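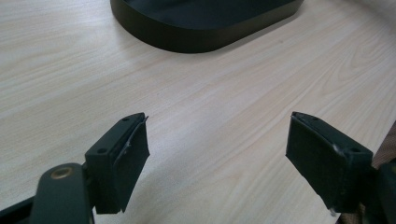
Dark tray on a pale table top

Search tickets Enter keyword or ticket number Go
Print this page | E-mail this page

Ticket 641
Subject: End of grant report will not submit
Product: Buvix grants portal, reporting section
Organisation: Garada Befriending
Grant: Penitz Small Grants, £2,000
Raised by: Beatriz Loureiro
Handled by: Hongmei Xie
Status: Closed

Beatriz Loureiro, 9.40 am
We are trying to send in our end of grant report for the telephone befriending project. All five sections show a green tick. When I press Submit, the page reloads and a red line at the top says "Spend total must equal award total". Our spend does equal the award. It was £2,000 and we have spent £2,000. I have added it up on paper and in a spreadsheet. The report is due at the end of February and we can't apply for the next round until it is in.

Hongmei Xie, 10.15 am
Thank you for reporting this. I can see the draft report on our side. Please could you tell me:
- which browser you are using
- whether you typed the figures into the spend table or pasted them in
- whether any of the cost headings were changed after the grant was awarded

Please don't start a new report. A second draft under the same grant will lock the first one.

Beatriz Loureiro, 10.50 am
Firefox, and I have also tried it on the office laptop in Edge with the same result. I pasted the figures from our spreadsheet. One heading did change. We had put in for printed leaflets, and Penitz agreed by letter that we could move that money to handsets with large buttons. The handsets came from Azevedo and I have uploaded the invoice.

Hongmei Xie, 11.30 am
I have looked at the spend table. The visible rows come to £2,000, as you say. The saved record has an extra row for "Leaflets" which does not show on your screen. It was hidden when the heading was changed, but the amount in it was not cleared. The portal is adding it to your total and then finding that the total is too high.

Steps to try:
1. Open the report and go to Section 3, Spend.
2. Choose "Show all headings" from the menu at the top right of the table.
3. The Leaflets row should appear in grey. Click on the amount and change it to 0.
4. Save the section before you leave it. The Next button does not save.
5. Go back to the summary and press Submit.

Beatriz Loureiro, 12.05 pm
Done as far as step 3. The grey row has appeared but I can't click on it. Nothing happens with the Tab key either.

Hongmei Xie, 12.20 pm
The row is locked at your access level. I will need to clear it from here, and that needs a yes from the grants team at Penitz as it alters a figure on the original budget. I have sent them the letter about the change of heading. Please log out and leave the draft alone until I write again.

Hongmei Xie, 2.45 pm
Penitz have agreed. The Leaflets row has been set to 0 and the draft is open to you again. Please try to submit.

Beatriz Loureiro, 3.10 pm
The red line about the total has gone. There is a new one: "People supported must be a whole number". In Section 2 I had written "74 (of whom 32 are new this year)". The help note beside the box says to give new people separately, but there is no separate box.

Hongmei Xie, 3.25 pm
The help note is out of date. It was written for an older form that had two boxes. Please put 74 in the box and nothing else. The number of new people can go in the text box underneath, headed "Tell us more". It will be read by the same person at Penitz, so you won't lose anything by putting it there.

Beatriz Loureiro, 3.40 pm
That worked. I have a confirmation page and an e-mail with the report attached. The Azevedo invoice is listed in the attachments. Can you tell me if we still need to post a signed copy?

Hongmei Xie, 4.00 pm
No signed copy is needed for grants of this size. Please keep your invoices and the letter about the change of heading with your own records.

Notes on closing
Cause 1: amount left in a hidden row after a change of budget heading. Cleared by support with the funder's agreement. Passed to the developers, who will make the portal set hidden rows to 0.
Cause 2: old help text in Section 2. Text removed.
Other groups with a changed heading may see the same message. Please quote this ticket number when you contact us.

Print this page | E-mail this page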